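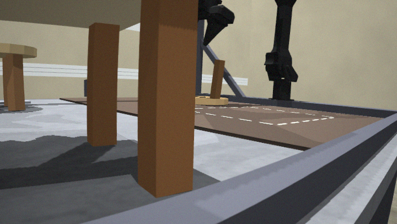 3.2 Simulated setup for the gripper comparison

We compared two gripper models, Henell and Wender, in simulation before any hardware time was used. Both were mounted on the same arm model and driven by the same controller, so that differences in the results come from the fingers and their contact settings. The room, the furniture and the lighting were kept the same for every trial.

Figure 3 shows the low viewpoint used for the camera tests. The work surface carries a brown mat with a dashed white outline, and the object is a small wooden base with a short upright peg. A black gripper is above the object, and a second arm stands farther back at the edge of the work surface. A table leg and the grey rail along the near side take up a good part of the view. We kept both in place, as the Mituvmont lab has similar obstructions and a policy trained only on open views tends to do poorly there.

Each gripper was run from 25 start poses with 4 random seeds per pose. A trial ended when the object had been lifted and held for 10 seconds, or when the time limit was reached. Tilted grasps were allowed. Grasps in which the base touched the mat again during the hold were counted as failures – this rule removed most of the borderline cases we had seen in the July pilot.

The controller was the Hoàng impedance controller with its default gains. We tried raising the wrist stiffness for the Wender fingers, which are shorter, but the arm then began to oscillate on contact and we went back to the defaults. Finger friction was set to the same value for both models. The real pads differ somewhat, and Section 5 returns to this point.

Of the start poses, 14 placed the gripper so that the peg was hidden from the low camera during the approach. These are reported separately in Table 2. With the overhead camera alone, the two grippers gave similar results. With the low camera alone, Henell lost fewer objects during the lift, mainly in poses where the fingers closed across the peg – Wender more often closed on the edge of the base and let it turn.

Figure 3. Low camera view of the simulated cell, with the gripper above the peg object.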